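My mum rang on Friday to ask when she could have a robot that does the ironing. She'd read something in the paper, and because I write this column for the Curkcombe newsletter she thinks I have a waiting list. Sorry, Mum! I don't, and I'd put you behind me if I did.

I've spent a good part of October on the question, though, mostly by pestering Sevim Kılıçarslan, who has far more patience than I have. Her view is that ironing is a rotten place to start. A shirt is a different shape every time you pick it up. A desktop computer at least stays put while you think about it. 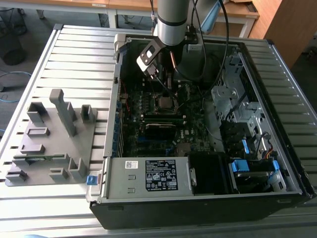 So her money is on jobs like computer repair, and I can see why. I've swapped memory in my own PC plenty of times (badly, with a torch between my teeth) and it's all feel. You line the stick up with the slot, you push, you worry, you push a bit harder. My thumbs know when it's in. A machine has to get that from somewhere, and a millimetre out is no good at all.

Bülent Polat reckons I'm being soft. He used to run the repair bench at Yazıcı, where they once had 417 office towers through in a single summer, and he says half of it was the same three movements over and over until your wrists ached. He'd have handed that over like a shot.

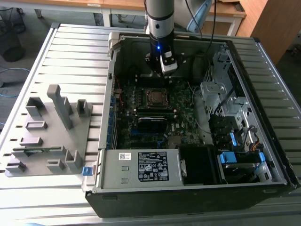

What he wouldn't hand over is the odd stuff: the stripped screw, the cable somebody has tucked behind the drives, the sticky something on the side panel that you'd sooner not ask about. I asked him to put a number on it and he said 46 machines out of those 417 had a surprise in them. That's a lot of surprises for something that likes everything in its proper place.

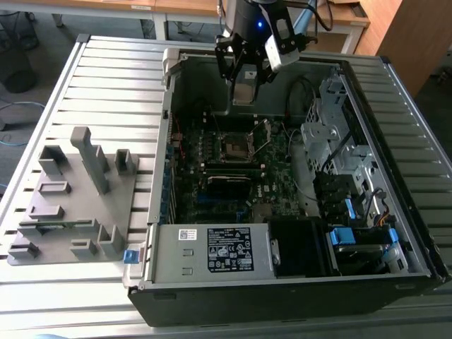
Curkcombe Tinkerers' Club – Workshop Notes

Are we there yet, then? For the house, no, I don't think so. I'd let a machine hoover, and I do, and it gets stuck under the sofa. For the workshop I'm much more hopeful than I was last year. Give it one kind of case, laid flat, with a holder beside it for the parts, and you've taken away a good deal of the muddle that makes my kitchen so hard.

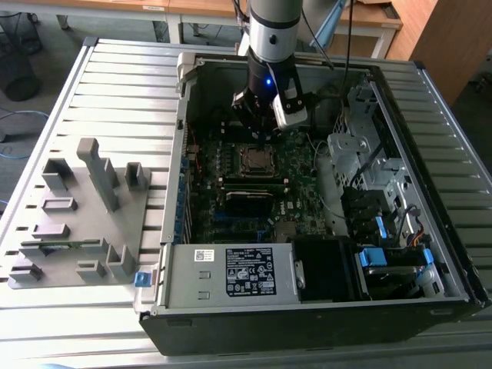

Gripper over the processor socket, with the parts holder to the left of the case.

Nevzat Baysal has promised to argue the other side next time. He thinks folding towels will be cracked first and has bet me a curry on it. If you've got a chore you'd like us to squabble over, drop a note in the club box or catch me by the kettle. Mum's ironing has already been put forward, twice.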